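해외 소량 화물 LCL 포워더 문의 (파손 클레임 건)
수출입 물류 게시판 > 질문/답변
댓글 9

작성자: 새벽통관
2024년 7월 7일

도자기 식기를 소량으로 수입하고 있습니다. 이번에 Flonditz 통해서 LCL로 46박스를 받았는데 그중 17박스 외장이 눌려 있었습니다. 창고에서 인수증에 서명할 때 기사님이 바쁘다고 해서 그냥 사인했고, 박스를 연 건 이틀 뒤입니다. 포워더는 인수증에 이상 없음으로 되어 있으니 CFS 이후 구간은 책임이 없다고 합니다. 적하보험은 들지 않았습니다. 이런 경우 클레임이 가능한지 궁금합니다.

답글: 컨테이너23
인수증에 단서를 안 달았으면 불리합니다. 그래도 클레임 자체가 막히는 건 아닙니다. 외관상 보이는 손상은 인도 시점에 통지하는 게 원칙이고, 안 보이는 손상은 며칠 안에 서면으로 통지하면 됩니다. 기한은 B/L 뒷면 약관을 보세요. 오늘이라도 메일부터 보내시고요.

답글: 새벽통관
메일은 어제 보냈습니다. 담당자 이름이 Idun Tveit로 되어 있는데 자동 회신만 왔습니다.

답글: 부두옆사무실
저도 Flonditz 두 번 써 봤는데 자동 회신 뒤에 답이 오기까지 오래 걸립니다. 저는 그 뒤로 Curkholm으로 옮겼습니다. 운임은 CBM당 조금 더 비싼데 CFS 반출 때 사진을 남겨 줍니다.

답글: 컨테이너23
Curkholm도 사진은 바깥면만 찍습니다. 내부 파손에는 별 도움이 안 됩니다. 그리고 포워더를 바꾸는 것보다 포장을 바꾸는 게 먼저입니다. 46박스 중에 17박스가 눌렸으면 단수를 너무 높게 쌓았거나 박스 강도가 약한 겁니다.

답글: 새벽통관
박스는 이중 골판지입니다. 공급처 Flornari에서 늘 같은 걸 씁니다. 지난번까지는 문제가 없었습니다.

답글: 포장실무
이중 골판지라도 장마철에 CFS에 오래 있으면 강도가 떨어집니다. 팔레트로 묶어서 보내는지, 낱박스로 보내는지도 적어 주세요. 낱박스면 위에 뭐가 올라갔는지 알 수가 없습니다. 저희는 식기류는 무조건 팔레타이징하고 상단에 적재금지 콘을 붙입니다. 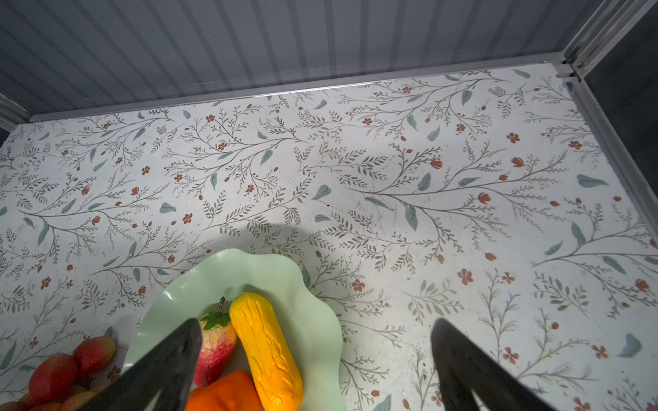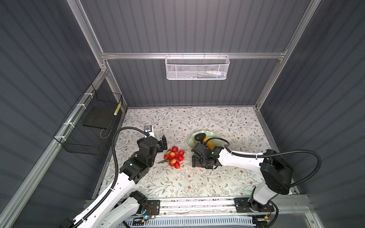
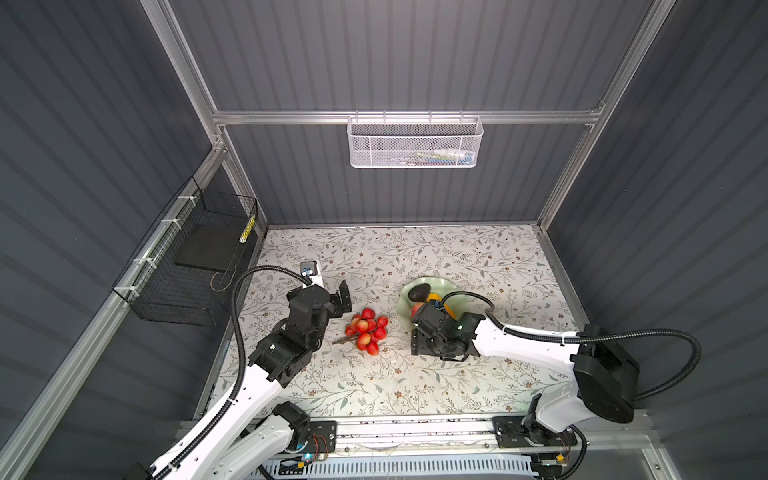

팔레트 높이는 저희 기준으로 63cm를 넘기지 않습니다. 낮게 잡으면 CBM 손해를 보는데, 식기는 깨지면 재발주 기간이 더 아깝습니다. 목재 팔레트면 열처리 마크를 꼭 확인하시고, 귀찮으면 플라스틱으로 가세요. 각대는 네 모서리에 다 대고 밴딩은 세로로 두 줄, 가로로 한 줄이면 됩니다.

답글: 부두옆사무실
63cm는 너무 낮지 않나요. 그 정도면 운임이 거의 두 배로 나옵니다. 소량 수입에서 그렇게 하면 남는 게 없습니다. 적하보험 드는 쪽이 훨씬 쌉니다.

답글: 포장실무
보험은 포장 불충분이면 면책될 수 있습니다. 보험이 포장을 대신하지는 못합니다. 높이는 품목마다 다르니 63cm를 그대로 따라 하라는 뜻은 아닙니다.

답글: 컨테이너23
둘 다 하세요. 보험 조건은 ICC(A)로 하시고, 자기부담금이 있는지 보시면 됩니다. 새벽통관님은 지금 건부터 정리하셔야 합니다. 눌린 박스는 버리지 말고 그대로 두세요. 검정인을 부를 수도 있는데 금액이 작으면 비용이 더 나옵니다. 상업송장, 패킹리스트, B/L 사본, 인수증, 사진을 한 파일로 묶어서 보내고 청구 금액을 숫자로 적으세요. 금액이 없는 메일은 클레임으로 안 치는 곳이 많습니다.

작성자: 새벽통관
답변 감사합니다. 확인해 보니 낱박스로 나갔습니다. 공급처의 Ching-wen Yen 씨에게 출고 당시 사진을 요청했고, 금액을 적어서 메일을 다시 보냈습니다. 9월 선적분부터는 팔레트로 바꿀 생각인데, 높이는 견적을 받아 보고 정하겠습니다. 깨진 수량은 아직 세는 중입니다.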